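Wood Care FAQ
Last updated Feb 24, 2023

These are the things people ask in the shop in Flulonville and by email, usually after reading the back of a bottle. We refinish tables and chairs for a living. We do sell a little wax at the counter, so weigh what we say about wax accordingly.

Does wood need to be "fed"?

No. The tree is dead and so is the table. The word is on half the labels in the store and I have yet to see one explain what the wood is supposed to be eating. If your furniture has a film finish on it, such as lacquer, varnish or polyurethane, anything you wipe on sits on top of that film until you wipe it off or it collects dust. Bare wood and oiled wood will soak some in, and an oiled surface does want more oil now and then.

How do I tell what finish I have?

Put a drop of water on it somewhere out of sight. If it beads, you probably have a film in decent shape. If it sinks in and darkens the wood, you don't. To tell shellac from lacquer, dab a little denatured alcohol on the underside. Shellac goes sticky. Don't do this in the middle of the top, which a customer did last October.
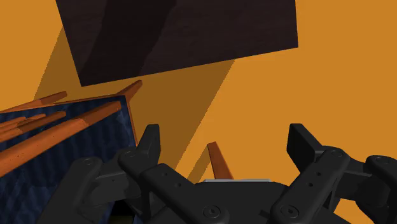 Wait a full minute before you decide what you're looking at. Some finishes soften slowly, and a quick dab and a glance will tell you whatever you were hoping to hear. If the result is unclear, treat it as a film finish and go gently.

Is the Grekovell ten-coat system worth the money?

The kit costs $114 and comes with three bottles. The first is a cleaner that smells and behaves like dish soap. The second is a thin wiping varnish. The third is called an "activator," and when Ewurabena Kyei wrote to ask what it activates, she got back a coupon. The varnish itself is fine. You can get a plain can of wiping varnish for much less, put on three or four coats, and stop.

It says 10-year protection, though.

Read the terms. Ours left out heat, water, sunlight, pets, "abrasion" and commercial use. I'm not sure what remains.

Will Tamiru oil hide scratches?

It darkens them, so on brown wood they show less for a while. Any oil does that, and so does rubbing a walnut on them. If you can catch a fingernail in the scratch, no liquid is going to fill it.

What about lemon oil?

Mostly mineral oil with scent added. It makes a dull surface look better until it evaporates or gets wiped away. Harmless enough on a sound finish. We would keep it off anything you plan to refinish later.

Do I have to sand to 2000 grit?

For a table you eat at, no. We stop far short of that on bare wood, because very fine sanding can make some stains take poorly. The high grits have a place in rubbing out a cured finish if you want a real gloss. The videos that take raw boards up that high are nice to watch, and I suspect that's what they are for.

Can a loose chair be fixed with the expanding glue?

It will feel fixed. The foam that comes out of the joint has next to no strength, and when the chair works loose again somebody has to scrape it all off before a proper repair can be done. That somebody is usually us, and we charge by the hour.
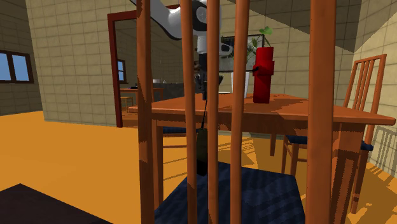

Ordinary yellow or hide glue on a clean, tight joint is hard to beat. "Clean" is the part people skip. New glue doesn't grip old glue, so the old stuff has to come off both surfaces first. Clamp it, check that all four feet sit flat, and leave it overnight.

Do the Mimon wipes really kill germs without hurting the finish?

We can't test the first claim. As for the second, we left one on a scrap of lacquered maple for an afternoon and it left a cloudy patch. To be fair, the instructions don't say to leave it there. They also say "safe for all wood," and I don't believe that of anything, including water.

What should I clean with, then?

A soft damp cloth, then a dry one. A drop of dish soap in the water if it's greasy.

I got a white ring. Is mayonnaise a real fix?

Sometimes, on a faint ring, if you leave it for hours. The ring might well have faded in those hours without the mayonnaise. Very fine steel wool with a bit of wax works better on lacquer, but try it on the underside first.

Can you give me a price from a photo?

A loose range, yes. Delali Lamptey does the estimates and will want to see the underside and any old repairs. The final price comes after we've had our hands on it, and if the piece isn't worth refinishing we'll tell you so. Estimates take up to 10 working days when we're busy.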